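Search this site All papers Authors Go

March. Adi Wuisan, Hornbridge Lab

4. Wiping Down a Desk: Can a Humanoid Do It Yet?
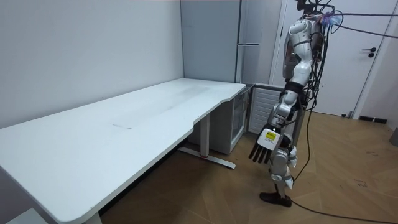
Figure 4. Humanoid standing in profile at the white desk, arm lowered, with a cable trailing across the floor.

4.1 Task and first results

We love this task because it looks so easy! A person wipes a desk without thinking, but the machine has to reach the back of the top, press evenly and stay on its feet (all at once, and with a cloth that keeps bunching up). The desk in Figure 4 is a good test: it is long, its corners are rounded, and its front edge curves inward near one end, so a plain back-and-forth path will not follow it. Smudges like the band toward the back are what we want gone.

Over 36 trials with the Plavitard controller, the robot cleared the near half of the desk nearly every time, and we were thrilled. The far half went less well. Leaning out cost it balance, and in four trials we stopped the run early. Two more ended with the cloth on the floor. The Intarasuk grip planner, described in the next section, was written with those dropped cloths in mind.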